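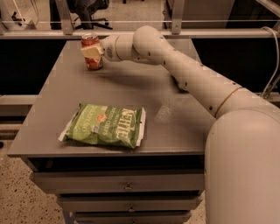
Rhonda Cloutier reckons you can't judge a jalapeño crisp fairly until you've had a fizzy drink straight after it, and that anyone who tastes crisps with plain water is only doing half the job. She told me so at our January tasting, quite loudly, and I've been thinking about it ever since. So we're going to test it, and I need people!

I'm looking for 19 tasters for the next Clurkby Snack Table. If you've not come across us, we meet in the back room at Gresten, we eat things out of packets, and we write down what we think of them. The notes go into a little guide that Thu Lã puts together for the village shops, so they have a better idea of what to order (and what to stop ordering, sorry, prawn shells).

This round is all about hot crisps and cold cans. Kettle-style potato chips for the most part, jalapeño to start with because it's the one everybody argues over, then a few milder bags so your mouth can recover. You'll taste each one by itself, then again with a swig of pop, and score it both times. There's a form. It's one side of paper and I've taken out the question about "mouthfeel" because the answers last time were unprintable.

What I'm after in a taster:

You're over 18 and happy eating chilli. You don't have to be brave, I'd love a few people who find black pepper a bit much, but please don't come if it makes you poorly.

You can stay for the full session, 53 minutes by Liudmyla's kitchen timer. She doesn't do extensions.

You'll write more than "nice". Even "nice but my lips hurt" is a help.

You haven't got a cold. You'd be amazed how many people turn up with one.

Allergies: tell me when you write, please, and not when you've got a handful halfway to your mouth. Some flavourings have milk in them, and I'll send the ingredients lists round beforehand. If you're vegan or avoiding sugar let me know as well and I'll sort your cans out separately.

It isn't paid, I'm afraid, but you get £14 towards travel and you can take home any unopened bags. Tea afterwards, or milk if you need it.

To put your name down, leave a note for Vasylyna Pavliuk at the Gresten front desk by 9 July 2018 with a phone number and your honest opinion of salt and vinegar. I'll ring everyone back, places or no places.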